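How to Read a Condo Resale Package Before You Sign

Posted in: Buyer Guides / Condos & Co-ops
March - by Parisa Nikzad

A resale package is the set of documents a condo association hands over when a unit changes owners. Depending on the building, it may run to 40 pages or several times that. Most buyers get it after the offer is accepted and have a short review period in which they can still cancel. Check the purchase contract for the exact length of that period and when it starts. In some contracts it starts on delivery of the package, in others on signing.

What you need

The full package as a single file, the purchase contract, the listing sheet, and a blank page for questions. If the package came in pieces, ask the management company for an index and check each item against it before reading anything.

Step 1. Confirm the unit

Match the unit number, parking space number and storage number in the resale certificate to the contract. Errors are common in buildings with more than one entrance. At Boyer Court the units were renumbered when two sections were joined, and older certificates still carry the old numbers. If a parking space is listed as "limited common element," it goes with the unit but you don't own it outright. If it is listed as "licensed," the association can usually reassign it.

Step 2. Check the fee and what it covers

Find the monthly fee in the certificate and again in the current budget. The two should agree. Then find the line that says which utilities are included. Listing sheets often say "utilities included" when the fee covers water and gas only. Write down any special assessment, the amount still unpaid, and who pays it at closing.
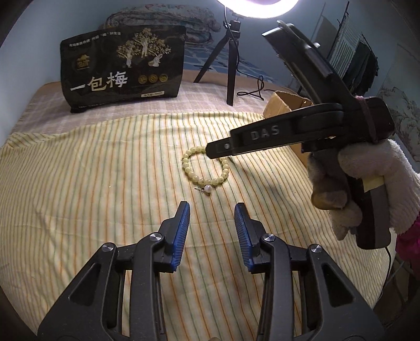
Step 3. Read the reserve study

The reserve study lists the large shared items - roof, boilers, elevators, windows - with the remaining life of each and the cost to replace it. Go to the funding table first. Look for any item with 3 years or less remaining and compare its cost with the reserve balance in the latest financial statement. If the balance is lower, the difference will come from a fee increase, a loan or a special assessment.

Check the date of the study as well. A study that predates a major repair is of limited use.

Step 4. Read the minutes

Ask for the last 20 sets of board minutes if the package has fewer. Search them for these words: leak, insurance, claim, engineer, lawsuit, delinquent, variance. Read the paragraph before and after each hit. A leak that appears once and is then closed out is normal. A leak in the same stack of units over several meetings calls for a written question to the manager.

Step 5. Read the rules for what you plan to do

Go straight to the sections on rentals, pets, flooring, washers and dryers, and move-in fees. Rental caps deserve extra care. The Gevholm, for example, limits the number of leased units and keeps a waiting list, so a unit that is rented now may not be rentable by the next owner. Amendments are normally at the back of the file and override the main text.

Step 6. Check the master insurance policy

Note the deductible and whether coverage stops at the drywall or includes original fixtures. Send this page to your own insurer and ask for a quote on a unit owner's policy with loss assessment coverage.

Step 7. Send your questions in writing

Number them, cite the page, and send them to your agent and the management company at least 2 business days before the review period ends. If you decide to cancel, follow the notice method in the contract exactly. A phone call normally does not count.

Contact | © Nekow Property Guides | Back to top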